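Handheld gripper pads: Vimmont soft vs Kelten ribbed, fabric and tubes

Forum > End effectors > Handheld and teleop

kerf_offset
Posted 31/08/2024

Looking for input from anyone who has run both pad types on a two-finger handheld. We have a pair of handhelds, same linkage, same wrist camera with the fisheye lens. I have been swapping between the Vimmont soft pads and the Kelten ribbed strips and can't settle on one for household packing work (small items into an open carton on a bed).

Test log so far is 1,622 grasps, split evenly between the two pads. Items are mostly textiles, squeeze tubes and small cartons. Failure means the item left the jaws before release.

Soft pads: better on tubes, worse on thick fabric. They roll at the tip when the fabric bunches.
Ribbed strips: better on fabric, but they leave marks on tubes and let smooth plastic rotate.

Trigger travel and spring are stock on both. Controller firmware is current.

lowtorque
What pad thickness? The Vimmont ones ship in two versions and the thicker one takes up enough of the jaw gap that you lose fine closure. If you are on the thick ones, the tip roll is expected.

kerf_offset
Thin version. I measured the closure offset after mounting and corrected for it in the width calibration. Tip roll is still there.

Typical fabric grasp, from the wrist camera:

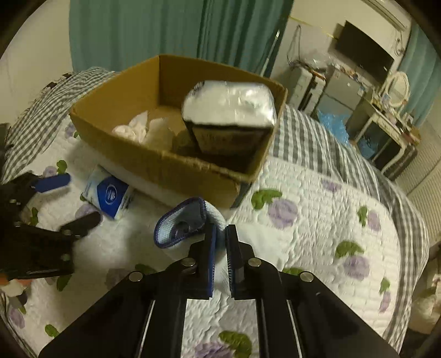
Wrist view, jaws nearly closed on the textured item with navy trim. Second gripper open at left, by the tube.

The grasp I want on this kind of item is a pinch on the body with the opening left clear, so that it can go into the box without folding over. Stiff trim seems to matter more than weight. When a finger lands on the trim the jaw stops early and the width reading is no use for telling a good grasp from a bad one.

Nutby_bench
Your width reading problem is not a pad problem. Log trigger position and jaw width separately and look at the difference. With compliant pads that difference is your only cheap force signal. I would not judge either pad on drop rate alone.

lowtorque
Disagree. Drop rate is what he cares about. The trigger/width difference on those linkages is mostly pin play. I checked mine with a dial indicator and the play was larger than the pad compression at normal hand force.

Nutby_bench
Then shim the pivots. Mine repeats fine after shimming.

lowtorque
For how long? Mine were loose again inside 4,000 cycles.

rozite_user
I went a different way and cast my own pads in Rozīte silicone, medium hardness, with shallow grooves across the finger. They sit between your two on fabric. On tubes they are worse than the soft pads when the tube is nearly full and about the same when it is half empty. Cure took 8 hours and the first batch peeled off the backing – scuff the fingers before you glue.

One comment on the view you posted: the fisheye gives you plenty of room context, but the fingers hide the contact patch. If you plan to label slip from video, you will be guessing. I added a small side camera for that.

kerf_offset
Side camera is ruled out, it catches on the box rim. I label slip from the motion of the item relative to the fingertips. It works for rotation and misses slow creep.

I will log trigger and width separately on the next set, one handheld with shimmed pivots and one without. Same items, same pads on both. Grooved silicone after that if I can get the casting right. Expect numbers in September.

Nutby_bench
Swap the handhelds between left and right hands halfway through, or you will be measuring the operator.

lowtorque
Agreed on that one. Also record pad temperature if the room isn't controlled. The thin Vimmont pads get noticeably stiffer in the cold.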